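Dustpan and brush

A dustpan and brush is a pair of hand tools used to gather and carry away small amounts of dry debris from a floor, bench or tabletop. The pan is a shallow tray open on one side. The brush is a short-bristled head with a grip, used to push material over the open edge of the pan. The two parts are sold together in most markets, often in matching colors, and may be made so that one stores inside or against the other.

The set is distinguished from the long-handled lobby pan, which is used standing up, and from the crumb sweeper, which has a roller and a closed box. In furniture and craft workshops the same pair is often called a bench set, although a true bench brush has a longer and narrower head than the household type.

Parts of the pan

The tray, or scoop, is the part that receives the debris. It has a floor, a back wall and two side walls. Square and rectangular trays are the most common. The walls are lowest at the front and rise toward the handle, so that the contents slide backward when the pan is lifted. The front edge is called the lip. On plastic pans it is thinned to a taper, and on better pans it carries a strip of soft rubber that follows an uneven surface.

The handle continues from the back wall. It may be molded in one piece with the tray or attached as a separate part. Three sections are in general use: solid flat, hollow round, and open channel. The open channel is a strip with raised side walls, made in this way to save material while keeping the handle stiff along its length. A hole at the end allows the pan to be hung.

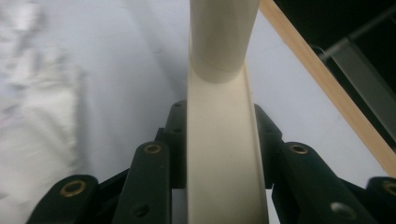
Stiffness matters most at the junction of handle and tray. A pan that flexes at this point lifts its lip when pressed down, and fine material passes underneath. Makers deal with this by adding ribs below the tray or by thickening the last part of the handle.

Parts of the brush

The brush consists of a back (also called the block or stock), the bristles, and a grip. The back is wood or plastic. In a wooden back the bristles are set in drilled holes in bunches known as tufts, held by a staple or drawn through with wire. In a plastic back they are stapled or fused.

Bristle material is chosen by the debris to be moved. Horsehair and soft split nylon are used for dust and flour. Stiffer nylon or polypropylene is used for grit, wood shavings and damp crumbs. Mixed fills are common in household sets.

The grip takes one of two positions. In the usual pattern it extends from one end of the back, in line with it, and the brush is held much like a paint brush. In the second pattern a post rises from the back, and the hand closes around it from the side. The post grip keeps the knuckles away from the surface and allows the head to be turned by rotating the wrist. It takes up more room in a drawer and does not nest in the pan. A knob or cap may be fitted at the top of the post, sometimes in a contrasting color.

Use on tabletops

The tabletop task differs from floor sweeping in scale and in the nature of the surface. The distance to be covered is short, the surface is smooth, and the near edge of the table limits the position of the pan handle. Typical debris includes crumbs, eraser dust, pencil shavings and paper scraps.

Paper scraps behave differently from dust. Crumpled pieces stand above the surface and roll or skid when struck, so a pile tends to spread at its edges before it moves as a whole. Short strokes with the bristles kept in contact with the surface give better control than long ones. Metal foil is heavier for its size and is easily moved as a single piece, but flat bits of foil may cling to a smooth board and have to be lifted with the bristle tips.

The usual sequence is as follows.

1. Objects that are not to be swept are moved off the surface.

2. The pan is laid flat beside the debris, with the lip facing the pile and the handle toward the user or to one side.

3. Stray pieces are drawn in toward the main heap with the brush.
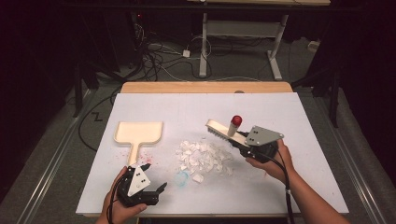 4. The pan is held down by the handle, and the heap is pushed over the lip in two or more strokes.

5. The pan is drawn back slightly and the remaining line of fine material is swept up. This may be repeated until no line is left.

6. The pan is tipped back, lifted level and emptied.

Right-handed users generally hold the brush in the right hand and the pan in the left. Most sets are symmetrical and may be used either way.

Sweeping removes loose matter only. Ink, paint specks and smudges on a white board or laminate are unaffected by the bristles and are treated afterward with a damp cloth. Where a surface is both littered and stained, it is swept first – wiping over loose scraps turns them to pulp and leaves streaks.

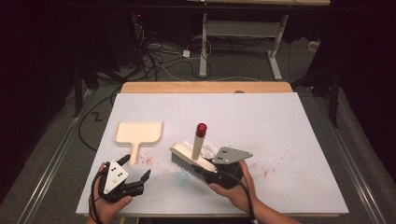 Surface protection is a further consideration. A board laid over a wooden table gives a smooth, light-colored working area on which small debris is easily seen, and it can be taken away for washing. The step at the edge of the board may trap dust, and the strip of table left uncovered should be brushed separately, working along the grain.

Dimensions

There is no single standard size. The Dremwood workshop catalog lists a bench pan with a tray 26 centimeters wide and a brush head 18 centimeters long. The Eshun pattern, sold mainly to schools, has a narrower tray and a post-grip brush. Bence Takács, in a survey of cleaning tools kept in the Miruvdale trade collection, compared 60 sets and found only 2 with a post grip. He classed handles by cross-section and placed the open channel among the later molded types.

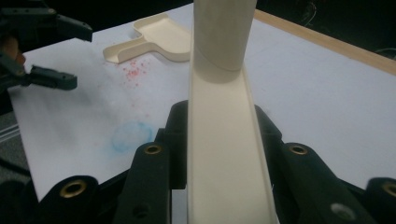 Eldana Wolde has proposed a different division, by the angle at which the handle leaves the tray. In her scheme a flat pan has a handle parallel to the tray floor, and a raised pan has a handle set clear of the surface. The raised pan is easier to pick up. The flat pan is more stable when left unattended and is preferred on tables.

Care and storage

Brushes are knocked out against the inside of a bin after use and combed to remove threads and hair. Synthetic bristles may be washed in warm water with a little soap and dried with the bristles down. Wooden backs should not be soaked, as the block may split along the line of tufts. Brushes are stored hanging or on their backs – weight resting on the bristles gives them a permanent bend.

Pans are rinsed and wiped. A plastic lip that has become nicked can be trimmed with fine abrasive paper laid on a flat surface. A cracked or curled lip cannot be restored, and the pan is replaced.

See also

Bench brush
Crumb sweeper
Grotis pan
Lobby pan
Whisk broom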